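Commissioning a record sleeve from me: your questions

Do you only do album covers?
Mostly, yes. I've done posters too (the Pluvonard tour ones were a joy!), but sleeves are what I love.

How long does it take?
Four weeks for a single, 13 for a full gatefold. Mbwambo wanted theirs faster and we both regretted it.

How many rough ideas do I get?
Two. I draw them by hand, then we pick one over a call.

Can I send you my own photos?
Please do, the bigger the file the better.

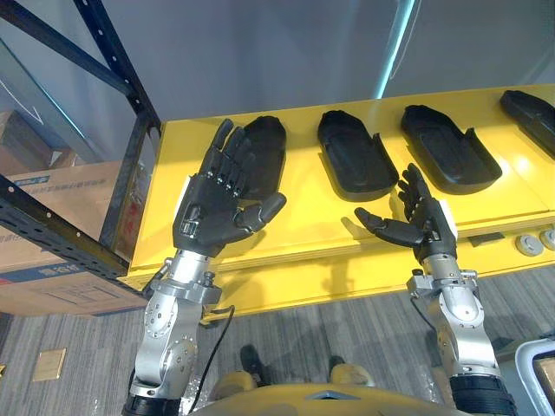

Mwajuma Kirui
Sleeve designer and art director, Grukano

Do you do the lettering as well?
Always, unless you've got a logo you're fond of. Send it before I start sketching, please!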